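Small Shippers Should Stop Paying for Empty Miles

2022-08-03

I run the loading dock for a parts distributor in Vesley. We send out 80 pallets in a normal week, most of them to Kullum, which is 400 miles away. For years we paid a round-trip rate on every truck, and the truck usually came home with nothing in it.

I think that rate should go away. A carrier that wants steady work can find a return load, and if it can't, the customer shouldn't cover the whole gap.

Carriers will say return loads are hard to line up. Sometimes they are. In February we waited 9 days for a truck that was sitting in Kullum hoping for freight. But we now split our work between 2 carriers, Latuheru and Grunumia, and both quote one way. Our bill went down and the trucks still show up.

What we ship matters too. Electronics need a dry trailer and air-ride suspension, and I don't mind paying extra for that. It's a real service. An empty trailer is not.

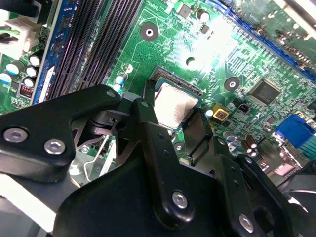

What I'd ask for

Put the outbound rate and the return charge on separate lines of the invoice. If a carrier sells the return trip to someone else, take our return charge off. Small shippers should ask for this in writing before they renew. I waited too long to do it.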